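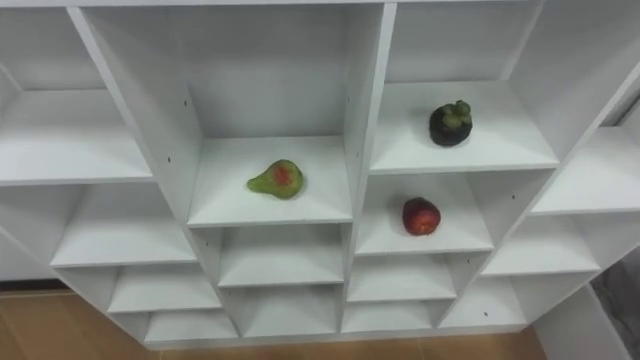

**Cube shelving** (also cubby shelving, pigeonhole shelving, or in our house just "the squares") is a kind of storage furniture made up of open boxes joined in a grid. I've been looking after the furniture pages on this wiki for a while now and this one was a two-line stub when I got to it, so I've rewritten the lot. Last proper update 5/6/22. Please do fix my mistakes, I'm sure there are some!

## What counts as cube shelving

The usual test is that the compartments are boxes with a floor, a top and two sides, and that they're more or less as wide as they are tall. A bookcase has long shelves running the full width. Cube shelving breaks that run up with uprights, so a heavy row of books in one box doesn't lean on whatever's next door. Some units have back panels and some are open right through. I put both sorts on this page, though the German version of the article (which is far better than ours) splits them in two.

Not every grid is a tidy one, either. Plenty of makers stagger the uprights so the boxes come out in mixed widths, and people still call them cubes. I gave up arguing about that years ago.

## Where the idea comes from

Pigeonholes are old. The word was used for the nesting holes in a dovecote first, and then for the little openings in writing desks where letters and bills were kept, and from there it spread to sorting racks in post rooms, hotel key racks and the staff room at every school I ever set foot in. Shops had their own version for gloves, buttons, ribbon and so on.

The home version came in once flat boards with a ready-made surface got cheap enough to cut and sell in a box with a bag of fittings. I grew up with one of these, an Akwood unit in dark brown that my parents put up in the hall, and it weighed more than the car. Akwood's catalogue number for it was 2581, which I only know because the sticker is still on the underside and I spent most of one childhood lying on that carpet.

## Common layouts

Makers describe their units by columns and rows, but they don't agree on which comes first, so a "five by seven" from one shop may be a "seven by five" from another. Check the drawing before you pay. Forard lists columns first. Gerholm lists rows first, except on its corner units (I have written to them).

The largest single-piece unit I've come across is the Gerholm hall model at 5 columns by 7 rows, and it needs two people and a wide doorway.

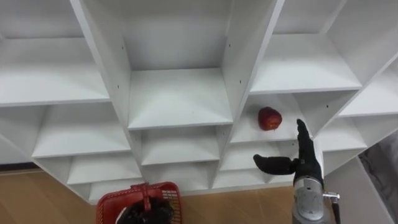

*White cube shelving with back panels, seen from above.*

## Materials and finishes

Most of what's sold now is chipboard or fibreboard with a thin printed or plastic-coated surface. White is by far the most common colour, then oak effect, then black. Solid timber ones do exist and they're lovely, but the price goes up quickly because there are so many joints in a grid. Mnguni makes a nice one in ash with finger joints, 680 mm deep, meant for record shops. You wouldn't want it in a flat.

Cheaper boards often have a honeycomb paper core, with solid strips only around the edges. They're light and surprisingly stiff, but a screw put into the middle of a panel has nothing to bite on. I learnt this with a coat hook.

## Putting one together

Nearly all flat-pack cube shelving goes together the same way. You lay one side panel down, stand the long shelves up from it in their dowels, drop the short uprights between them, and then close the whole thing with the other side. Do it on the floor, on a blanket. Leave the last screws a quarter turn loose until the final panel is on, then go round and tighten everything.

Tall units should be fixed to the wall. The bracket in the box is fine but the wall plug often isn't, so buy one to suit your wall.

## Uses

Books and records are the obvious ones, and toys. Libraries and nurseries like low units on their sides as room dividers, and I've seen a greengrocer use a row of them for squashes all through the autumn. Knitters are mad for them (colour sorting!). Baskets and fabric boxes are sold to fit, though sizes vary between brands by just enough to be annoying. Measure the inside of the opening, and measure it at the front.

## See also

- Bookcase
- Dovecote
- Pigeonhole desk
- Room divider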